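Kirnine Community Kitchen
Cooks and growers wanted for our summer season

Starts in June, part time, paid
Apply to: Iveta Jurčo, kitchen lead

We're hiring 4 cooks and 3 growers for the season, and we would love to hear from you even if you have never held a job title with either word in it. Kirnine is a kitchen and a market garden on the same piece of land, just past the Lavidow road turnoff. We grow vegetables, we cook them, and we send out 700 lunches a week to schools' summer programs, two senior centers and anyone who walks up to the side window with an appetite. Last season was our best yet and we have more orders than hands, so come on in!

What cooks do

You'll start at 6:30 a.m. with whatever the growers bring over. Some mornings that's twelve crates of chard and a few sad radishes, and the menu changes on the spot (this is the fun part, we promise). You'll wash, chop, roast, stir very large pots, taste a lot, and pack lunches into trays by 10:45. After that there's cleanup, a sit-down meal together, and prep for the next day. Most shifts end at 1:30 p.m.

You should be able to follow a recipe and multiply it, lift a 40-pound sack with good form, and keep your station clean when things get busy. A food handler card is required by your second week. We pay the fee and you can take the test on the office computer. If you have cooked for a crowd before, at a church supper or a summer camp or your cousin's wedding, tell us all about it.

What growers do

You'll be outside most of the day — seeding, transplanting, weeding, moving irrigation line, picking and then picking again. Tomatoes and peppers are our big crops, with beans, squash, greens and a patch of melons that we are a little too proud of. Growers start at 6 a.m. and finish by 1 p.m. before the worst of the heat. Rain doesn't stop us but lightning does.

You don't need farm experience. We do ask that you like being outdoors, can kneel and bend for long stretches, and don't mind dirt in your socks. If you can drive a stick shift, please say so, as the old Tóth truck is still going and we could use one more person who gets along with it.
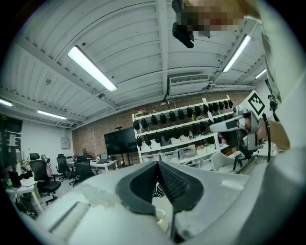
Everyone, whichever side you join, gets four days of paid training at the start. We swap for one of those days, so cooks pick beans and growers peel onions. People tend to grumble about this beforehand and then ask to do it again in August. You'll also learn our ordering system, Tanetero, which is a shared list that tells the garden what the kitchen needs and tells the kitchen what's ripe. It takes an hour to learn.

Pay and the rest of it

Pay is $19.50 an hour for all seasonal positions, with paid breaks. Lunch is free every shift and you can take home a box of vegetables each week. Aprons, gloves and knives are provided. Bring your own boots and a hat. We can usually work around classes, child care and second jobs if you let us know early, and two people are welcome to share one position. The 43 bus stops at our gate, and there's a covered rack for bikes.

The season runs through the end of September. Two of our year-round cooks began as seasonal hires, and we expect to have one winter opening in the kitchen this year.

How to apply

Send a short note to Iveta with your name, a phone number, which job you want (or both!), and the days you can work. A resume is fine but not needed. Please also tell us about a dish you make well or a plant you've kept alive, and how you did it. We read every one of these notes out loud over lunch and they make our week.

If writing isn't your thing, stop by the side window between 2 and 4 p.m. and ask for an application chat. We'll make you a coffee. Applicants must be 18 or older for kitchen jobs and 16 or older for garden jobs. Spanish speakers are very welcome, and part of the crew works mostly in Spanish already.

We'll call people back as notes come in and keep going until all the spots are filled.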